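Ticket: Herd records won't sync to Tivinik
Opened 24 September 2025, status: open

Hi again! I run a small dairy farm and I'm stuck on the Jeveo app. It shows all my calves, but Tivinik (where the farm payment form pulls its numbers from) is missing 4 of them, and the form closes in October.

Tried so far:
Logged out and back in. No change.
Re-sent the whole file, all 70 animals. Same 4 missing.
Typed one in by hand. Error: "holding not matched."

My holding is under Flurnilden, the old farm name, and I wonder if that's it? If the form goes in short I lose 800 on the payment, and I've already got a feed bill of 2,000 sitting here.

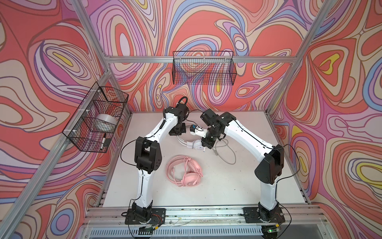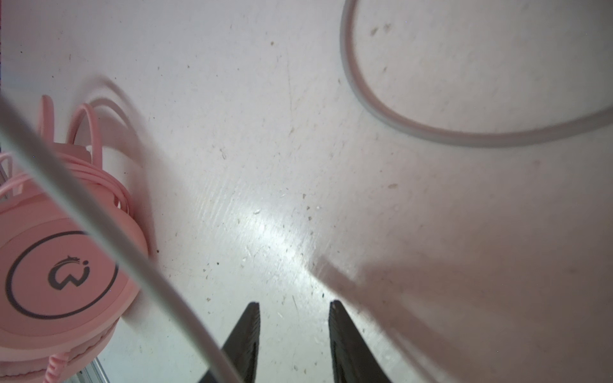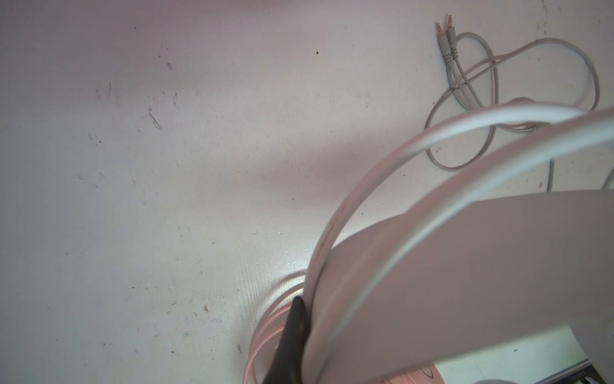

I called the Woo helpline as well and they told me to change the holding name myself, but the button is grayed out on both my phone and the laptop. The agent wanted me to stay on the line while I clicked around, so I'll need a headset for the next call, and a pink one like in the last photo would suit me fine! Could somebody on your side unlock the name field, or just match the two records for me? Mornings after milking are best.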